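Folding on the bed: what I learned in one small apartment

22nd October
11 comments
200 shares

In my apartment there is no room for a folding table. I looked for a place for it when I moved in, and then I gave it up. So everything that comes from the dryer goes on the bed, and the bed is where I fold. Many people do it like this and feel a little ashamed about it, I think because in magazines there is always a laundry room with a long white counter. But a bed is wider than any counter I could buy, it is soft, it does not scratch anything, and it is already in the room where the clothes will be put away.

It has also some problems, and these notes are mostly about the problems.

First: make the bed before you fold

I did this wrong for a long time. I pulled the blanket to one side and folded in the free place, and then the pile was always falling into the hole between the blanket and the pillow. Now I make the bed in the morning, and if the laundry is ready before I made it, I make it first. It takes two minutes. Pull the sheet tight from the corners, not from the middle. A sheet that is pulled only in the middle comes back the moment you put your hand on it, and your fold will move together with it.

If you have a heavy comforter, take it away completely and put it on a chair. Folding on top of a thick comforter is like folding on a cake. The edges of the cloth go down and the center goes up, and you will never get a straight line. A thin bedspread is fine.

Shake, then lay down, then smooth

Every cloth should be shaken once or twice before it touches the bed. Hold it by two corners of the short side and give it a strong shake away from you. My mother did this on the balcony and you could hear it from the street. In the bedroom you can do it more quietly, but do it.

Then lay the cloth down starting from the far edge, and let it come to you. If you throw it all at once, air stays under it and makes bubbles. When it is down, smooth with the flat hand from the middle to the sides. Please do not smooth with the fingertips, they make small lines of their own. And if you wear a ring with a stone, take it off for knits and for anything with lace. I have pulled threads from a nice pillowcase this way, and the hole is still there.

Small wrinkles are not important. I say this because I know people who iron towels. A shallow wrinkle goes away under the weight of the pile by the next day. A deep crease is another thing, it stays. So use your time for the creases and leave the wrinkles alone. 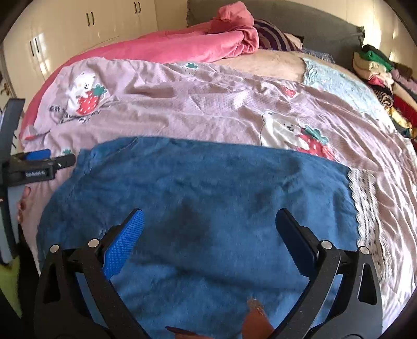

Use the edge of the sheet as a ruler

This is the tip I am asked about the most, and it is a very simple one. When you need a straight fold on a big piece, put its far edge parallel to something that is already straight. It can be the edge of the mattress, or the hem of the top sheet, or a stripe if your sheet has stripes. Step back a little and look. The eye is very good at seeing that two lines are not parallel, much better than it is at seeing that one line is straight.

A sheet in a different color from the cloth makes this easier. White on white is the worst, because you do not see where one thing finishes and the other begins. I keep a colored sheet on the bed on laundry day for this reason, and the white one goes on for the rest of the week.

Puckers at the corners

Sometimes the cloth lies flat everywhere but one corner has small puckers, and you smooth and smooth and they come back. Usually it is the stitching. The thread in the hem has shrunk more than the cloth, and it holds the corner together like a drawstring. Smoothing will not help. Take the hem between thumb and finger on both sides of the puckers and pull slowly, along the hem and not across it. Do it while the cloth is still a little damp, if you can. In my experience cotton gives up after two or three pulls. If the thread is polyester it does not stretch so much, and then you must choose between a warm iron and living with it. I live with it.

Blue cloth and new colors

Dark blue things that are new should not be folded on a light sheet for the first few washes. Even when they feel dry, they can leave color, especially if the room is humid. I put an old towel under. To test, take a white cotton cloth, make it wet, press it on an inside seam and hold while you count to 10. If the white cloth has color on it, wash the blue piece alone one more time in cold water and turn it inside out.

Some denim gets darker and lighter areas from the dryer, and people think it is a stain. Very often it is only that some parts are still damp, for example the seams and the places where the cloth was folded on itself in the drum. Open it flat on the bed, wait, and look again later. If you fold it in this state and put it in a closed drawer, it will have a smell by the end of the week.

Lace and openwork

For anything with a lace border the rule is that lace goes inside the fold, never outside. On the outside it catches on buttons, on zippers and on the wood of the drawer. Lay the piece with the border away from you, check that the scallops are all open and not turned under, and then fold the plain part over the border. When you lift it, put your arms under the whole piece. Lifting by the lace makes it longer in the middle, and after one year it looks like a smile.

I store mine in a cotton bag from Riraso, which is only a simple bag with a string. Any cotton bag will do. Do not use plastic.

Folding with two people

Big flat pieces are easier with two, but only if the two people agree on words. My husband and I had many small arguments about this. I said "turn it" and he turned it the other way. Now we say "window" and "door", because these do not change when you walk around the bed. The window side brings the corner to the door side. If you have this system you can fold a king size sheet in less time than it takes to discuss it.

Osvaldo Barbieri, who lives on the floor below us and worked many years in a hotel laundry, showed me one more thing. The person who holds the open edges should stay still, and the person who holds the fold should walk. If both walk, the corners never meet. I tried it with both walking to see if he was right, and he was right.

Stand, or kneel, but do not bend

A bed is lower than a table, and this is the real disadvantage. After a big load my back was hurting every time. What helps me:

– I put one knee on the mattress, on a small cushion, and change the knee when I change from big pieces to small ones.
– I do the big pieces standing and first, when I am fresh, and the socks and underwear sitting on the edge.
– I put the basket on a chair, never on the floor. Most of the bending was for the basket and I did not notice it.

If your bed has storage boxes under and is higher, you are lucky, and you can forget about this part.

Piles and where to put them

Make the piles near the headboard, not near the foot. At the foot you walk past them and they fall. Make one pile for each drawer and not one for each person, and then you carry the pile and put it in without sorting again. For a family with many people maybe this is different. We are only two.

Keep the piles low. A high pile of folded shirts presses the bottom ones well, but it also leans, and a bed is never perfectly level. If I have many towels I put them in two piles side by side, with the folds in opposite directions.

About products

I was asked in September if a folding board is worth the money. I bought the one from Clidari. It works, the shirts are all the same size, and after a month I stopped using it because taking it out from behind the wardrobe took longer than the folding. A thin piece of cardboard cut to the width of your drawer does the same job. For linen spray I tried Amura, and the smell was too strong for the pillowcases. In the closet it was good.

When it is not finished

It happens that the evening comes and the bed is still full. Do not move everything back into the basket, because then you lose the work. Take a flat sheet, bring it over the piles, slide the whole thing together onto the sheet, and lift by the four corners onto a chair or a dresser. In the morning you open it and almost everything is still folded. Put the heavy things in the bottom before you lift.

Next time I will write about fitted sheets. I have three methods and I am not yet satisfied with any of them, so if you have one that works with deep elastic corners, please write it in the comments.

11 comments

Cheuk-hei Wei
The window and door words saved us yesterday. We have a window on both sides so we say "street" and "yard".

Nwachukwu
For the puckers I put a wet finger along the hem before pulling. Works also on old napkins.

Show more comments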